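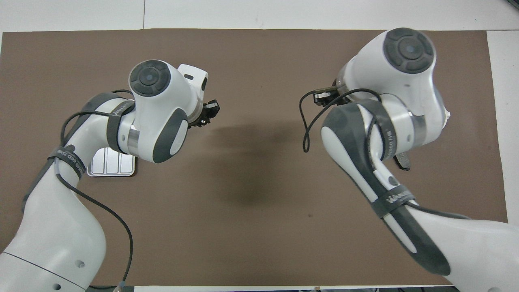

Golnar Talebi told me to just leave the border showing and stop fussing, so I'm passing that along first because it settled half my problem. Her view is that a mat should be a bit smaller than the table, that it lies flatter that way, and that if I trimmed mine to the exact size I'd be fighting the corners forever.

OK, so now the half it didn't settle. I have a white worktable that I use for sorting small stuff: beads, screws, buttons, watch parts when I'm feeling brave. The top got scuffed pretty fast and everything bounced and rolled on it, so I put a big brown mat over most of it. I love the mat! The glare is gone and I can set a tiny screw down and it stays where I put it. But I have three things I can't work out.

First, the mat creeps. By the end of an evening it has moved toward me and the strip of white along the back is twice as wide as when I sat down. Second, dust and bead crumbs collect in the strip, right up against the edge of the mat, and wiping just pushes them underneath. Third, I keep a little silver tray on it, the shallow kind with three compartments, and whenever I reach across I catch it with my sleeve. I've tried it on the left, on the right, and up at the back. Where do people put theirs?

I don't want to glue anything down. The table is a Bolger and I may need to sell it when we move in August.

Posted by Ga-eun Yook, 16/12/2024

Lejla Stojanovska

I've had a mat on my bench for 3 years and went through the same creeping business. What fixed it was shelf liner, the open rubbery mesh sold for kitchen drawers. Don't do the whole underside, you'll get lumps. Cut strips as wide as your hand and lay one under the front edge and one under the back, set in a little from the edge so they don't peek out. Wipe the tabletop with a damp cloth first and let it dry all the way. If there's any dust under there the liner grips the dust and the whole thing slides anyway — ask me how I know.

One warning about a white table, though. Some rubbery liners leave a yellow shadow on a light top if they sit there for months, and you said you want to sell it. Lift the mat every few weeks and look. Or try a scrap in a corner that will be covered anyway and leave it a good while before you do the rest.

For the crumbs, a dry paintbrush! A cheap wide one with soft bristles. Brush away from the mat, toward the edge of the table, and hold a folded piece of card there to catch everything. Cloths and sponges are what shove it underneath. I do mine before I put anything away, so if I see a bead in the sweepings I can drop it straight back where it goes.

The tray: put it near your elbow, low down, on the side of the hand you don't pick with. I know it sounds wrong because you'd think the elbow would hit it. But your elbow mostly stays put and it's the forearm and cuff that sweep around. Mine sits close in on the left and I haven't knocked it in ages. Also roll up your sleeves, which I realize is not very scientific.

Valentyna Yurchenko

just tape it. painters tape, four corners, done

Golnar Safavi

I'd skip the tape, it leaves a ridge and your crumbs will stick to it. And if it stays on long enough the glue is a pain to get off.

I agree with most of what Lejla wrote but I do one thing differently with the tray. I don't keep one in a fixed spot. I sort in the middle of the mat with the tray right in front of me, and when I switch to putting things together I move it away to the side, empty or not. Two jobs, two places. If you leave it in one spot for both you'll be reaching over it half the time, wherever it is. A dab of museum putty underneath stops it sliding when you do bump it, and it peels off clean from mine (test yours, mats vary).

Also check the table itself. Mine has a seam near one side and crumbs used to pack into it worse than anywhere else. A wooden toothpick run along it gets them out. I wouldn't use anything metal if you're hoping to sell.

As for the scuffs, I had luck on my white desk with a melamine sponge, barely damp and hardly any pressure. Press hard and you get a dull patch in place of a scuff. Try it somewhere the mat will cover, and do it before you put the liner strips down so you only have to lift everything once.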